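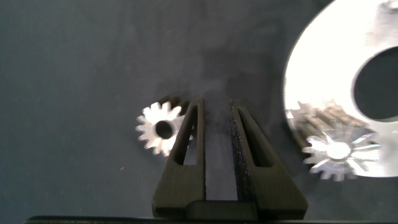
We're at 266 demonstrations on the gear task as of this morning. The target for the first round is 2,351, so there's a long way to go. Posting some notes while the last batch copies over.

The task, for anyone new: gears and a ring-shaped plate on a dark mat. An operator drives the arm, and we record the joint positions and all the camera views. The model gets trained on those recordings later, at the Ultosbridge office.

Each operator does 23 episodes, then swaps out. We tried longer shifts in the first week and the grasps got sloppy near the end. Sloppy grasps are fine to keep if the operator recovers. If they don't, we tag the episode and leave it out of training.

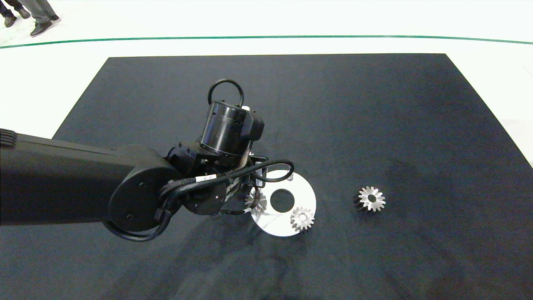
Arm over the plate, two gears on it and a third off to the right.

Shiny metal is the hard part. Under our lights the plate goes almost white in the wrist view and the gear teeth smear when the arm moves fast. Coralie Pirihi wants to keep those episodes in – her view is that the model will meet the same glare when it runs. I agree for now.

Starting positions matter more than I expected. People put parts back in the same spots without thinking about it. Delwyn Treloar wrote a short script for Katik, our logging tool, that prints a new layout before every episode. Operators grumbled for a day and then got used to it.
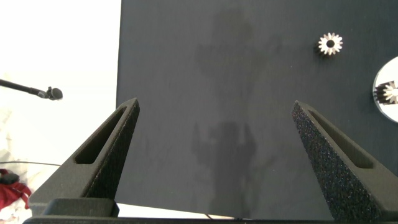
Wrist view, fingers open, one gear on the mat side and another by the plate.

Labels are simple: success, recovered, failed. We had a longer list and two people would pick different labels for the same clip. With 3 they mostly agree.

Next up is the same set of parts with the lights turned down, then a second operator group in April. I'll post the failure breakdown once Delwyn has gone through the tags.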